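Review meeting, hand-held gripper kit (Plurnwood)
February, started 2:00 pm

Present: two from the Unach lab, one from purchasing, one from the Kerr office by phone. The Plurnwood rep was not asked to attend.

## 1. Last meeting

Minutes accepted with one change. The trial was agreed for four weeks, not three. The loan agreement has been signed and a copy is in the shared folder.

## 2. Trial so far

The lab reported on the first part of the trial. Two people have used the kit on the mat-covered table, mostly with the stand and other small items. Recording is simple to start and stop. New users needed one short practice before their runs were usable.

The fingers are 3D-printed pads. The lab finds them good on straps and flat edges and less good on round items, which tend to roll out toward the tip. Softer pads are listed by Plurnwood as an extra. Purchasing asked whether the lab could print its own. The license allows it for in-house use, but the part files have to be requested.

Weight was raised again. One user had a sore wrist after a long morning. Agreed that no one does more than an hour without a break – the lab will put this on the sign-up sheet.

The target for the trial is 400 runs. The lab expects to reach it if the table stays free in the afternoons.
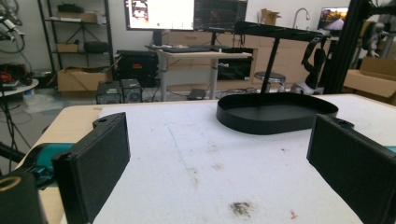 ## 3. Cost

Plurnwood quotes 3590 for one kit, with the charger, a spare pair of fingers and a year of support. Rurkmont has offered a similar kit at 3000, support not included. Purchasing has asked Rurkmont for a support price and has had no answer yet.

The Kerr office asked if the two kits save data in the same format. They do not. Rurkmont has a converter, and the lab has not tried it. Kerr would prefer to stay with one format across both sites and said so for the record.

There was some discussion of buying two kits at once. Purchasing said the discount starts at 4, so there is no gain in ordering a second one now.

## 4. Table and work area

The mat is scuffed and has a brown smudge on it. The lab asked if it should be replaced before the remaining runs. Agreed to leave it as it is until the trial ends, then order a new one – changing it halfway would make the runs harder to compare.

Kerr asked for the table height and mat size so they can set up the same way. The lab will send both.

## 5. Actions

- Lab: request the part files for the fingers from Plurnwood.
- Lab: try the Rurkmont converter on a few sample files.
- Lab: add the break rule to the sign-up sheet, send table details to Kerr.
- Purchasing: chase Rurkmont for the support price, ask Plurnwood how long the quote holds.
- Kerr: confirm whether they want to borrow the kit after the trial.

## 6. Next meeting

Same room, 2:00 pm, once the lab has finished its runs. The decision on which kit to buy is held over until then. Closed at 2:50 pm.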